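Musiques populaires et industrie du disque
Séance 4 : écrire un single country, le sortir, le faire passer à la radio
Polycopié distribué en début de cours, à rapporter (annoté, on peut rêver) la fois suivante

Rappel de la séance précédente

Nous avions laissé la country au moment où elle s'installe dans les villes et découvre l'amplification. Ceux qui étaient absents demanderont leurs notes aux autres, en sachant que l'extrait de pedal steel ne se résume pas. Je rappelle que l'instrument se joue assis, avec une barre, des pédales et des genouillères, et qu'il faut un certain temps avant de savoir quel genou fait quoi.

Aujourd'hui, nous changeons d'échelle : trois minutes de musique, un refrain, et tout ce qu'on met autour pour que quelqu'un l'entende.

1. La forme couplet-refrain, et ce qu'elle fait au récit

La chanson country raconte. C'est un lieu commun, et comme beaucoup de lieux communs il est exact la plupart du temps. Le couplet fait avancer l'histoire, le refrain la ramène à son point de départ. La difficulté du métier tient au fait que le refrain garde les mêmes mots d'un bout à l'autre alors que leur sens doit bouger à chaque retour.

Prenons le titre que nous allons suivre toute la séance, « La route de Herkden », de Raíssa Caldeira. Premier couplet : la narratrice quitte la petite ville de Herkden en voiture. Deuxième couplet : elle y revient pour un enterrement. Troisième couplet : elle y achète une maison. Le refrain, « c'est la même route dans les deux sens », passe de la vantardise au reproche, puis à une sorte de haussement d'épaules. Pas une virgule n'a changé.

Vous noterez que le pont dure huit mesures et qu'il ne dit rien d'important. C'est voulu. L'auditeur a besoin de souffler, et la chanteuse aussi.

Vocabulaire à connaître : accroche (hook), pré-refrain, pont, turnaround, modulation. La modulation d'un ton avant le dernier refrain s'appelle familièrement « changer de vitesse ». Elle est passée de mode à peu près tous les dix ans depuis que je l'enseigne, et elle revient toujours.

2. La voix et la prise de son

La première maquette a été enregistrée chez Skarnberg, studio dont la cabine de chant servait auparavant de réserve à chaussures. Le réalisateur, Teodoro Mangubat, a fait chanter le titre 11 fois de suite et a gardé la deuxième prise. Les étudiants qui se destinent à la réalisation méditeront sur les neuf autres heures de la journée.

Il justifie son choix dans l'entretien reproduit en annexe : « À la deuxième, elle connaît la mélodie et elle n'a pas encore eu d'idées. » La formule est un peu rude pour l'interprète, qui l'a d'ailleurs fait imprimer sur un tee-shirt.

À l'écoute, repérez trois choses. La voix est mixée très en avant, presque sèche dans les couplets. Une réverbération à plaque apparaît sur le refrain. Enfin, la voix d'harmonie, une tierce au-dessus, n'entre qu'au deuxième refrain. Si vous l'entendez au premier, c'est que vous écoutez la version album, dont nous parlerons plus bas avec une certaine tristesse.

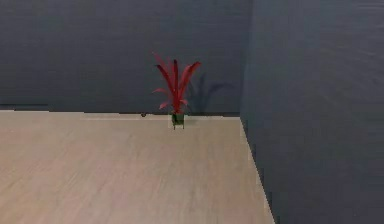

La version album, donc. Elle dure une minute de plus, ajoute des cordes, un tambourin et une introduction parlée. Le label, Kusuma, estimait que le morceau « manquait de paysage ». On a donc mis du paysage. L'exercice de comparaison est instructif, et je vous demande de le faire au casque, les haut-parleurs d'ordinateur portable ayant tendance à supprimer la basse, la grosse caisse et l'intérêt de la question.

3. Sortir un single : le calendrier

Un single ne sort pas, on le sort. L'ordre habituel est le suivant : livraison du master, dépôt des métadonnées, envoi aux programmateurs, mise en ligne, clip si le budget a survécu.

Pour « La route de Herkden », la sortie a été fixée en février, mois réputé calme. Tous les labels du secteur avaient eu la même idée.

Le distributeur Vudex demandait les fichiers 30 jours avant la mise en ligne. Ils sont arrivés à temps, avec le nom de l'artiste sans tréma. Corriger un tréma dans une base de distribution prend plus longtemps que d'enregistrer la chanson, et pendant deux semaines les écoutes se sont réparties entre deux artistes dont l'une n'existait pas. Retenez-le pour l'examen, et plus encore pour la vie professionnelle : les métadonnées se relisent à voix haute, à deux.

4. La radio, le classement et ce qu'on leur fait dire

Un classement de téléchargements par genre mesure des ventes, sur une période donnée, dans un périmètre donné. Dans une niche étroite, 1000 achats bien groupés peuvent suffire à faire grimper un titre très haut. Le communiqué de presse dira « numéro 2 du classement country », ce qui sera vrai, et omettra la taille du classement, ce qui sera habile.

La rotation radio obéit à une autre logique. Le programmateur cherche un morceau qui ne fasse fuir personne entre deux publicités. D'où les introductions courtes, et d'où l'existence d'un « radio edit » de « La route de Herkden » privé de son deuxième couplet. Dans cette version, la narratrice part puis achète une maison. L'enterrement a disparu, et le reproche avec lui. Plusieurs auditeurs ont écrit à la station pour dire que c'était une très jolie chanson sur l'immobilier.

Travail à faire pour la prochaine séance

Choisissez un titre country ou apparenté, postérieur à l'arrivée du téléchargement légal. Relevez sa structure mesure par mesure, puis rédigez deux pages sur l'évolution du sens du refrain. Les relevés produits par un logiciel se reconnaissent à ce qu'ils placent le pont dans l'introduction.

Comparez ensuite votre titre à son radio edit, s'il en existe un. Si vous n'en trouvez pas, proposez la coupe vous-même et défendez-la devant le groupe.

L'annexe (entretien avec Teodoro Mangubat, paroles complètes, grille d'accords en sol) est à retirer au secrétariat, le matin avant 11 heures. L'agrafeuse y est attachée à une chaîne, merci de ne pas tirer dessus.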